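# Getting the dust out of an old desktop

I put this job off every spring, and then sometime in May the fan noise gets so bad I can't hear the radio over it.

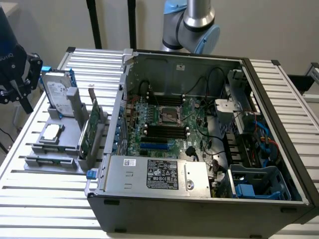
So out comes the paintbrush. A cheap one, an inch wide with soft bristles, never used for paint (I wrote COMPUTER on the handle in marker after it went missing into the garage). Shut the machine down, pull the plug, and hold the power button in for a few seconds before you touch anything. Then take the whole thing outside if the weather's decent. You do not want that fluff settling on the couch!

I work from the top down and brush toward the opening. Corners hold the most, and so do the grilles at the front. Canned air is great for the fiddly bits, but keep the can upright and use short bursts – hold it upside down and it spits freezing liquid everywhere. Put a finger on each fan to stop it spinning while you blow on it. Please don't use the house vacuum inside the case. They build up static, and mine once swallowed a screw I really needed.

Speaking of screws: an egg carton. One cup per step, in order, left to right. I used to use a saucer and I'd always end up with three left over and no clue where they went.

For the filters, if yours has the pull-out foam kind, lukewarm water and a drop of dish soap does it. Squeeze, don't wring, and leave them on a towel overnight. They have to be bone dry before they go back in.

My old Ilent tower gets this treatment once a year, twice when we had the long-haired cat. The little Cirnirix one in the sewing room hardly needs it, I suppose it sits up on a shelf. Keeping a computer off the carpet is worth more than any amount of brushing, so if you only do one thing, find it a shelf or even a plant stand.

A few odds and ends:

- Sticky stuff on the outside of the case comes off with rubbing alcohol on a cotton pad. Try a hidden spot first on painted ones.
- Bread bag tags make good cable labels. Write on them before you clip them on, not after.
- Take a picture of the back before you unplug everything.
- The hardware store in Usutstead sells the soft brushes loose, by the paint rollers.

Next I'm tackling the sewing machine, and that one has ten years of lint in it.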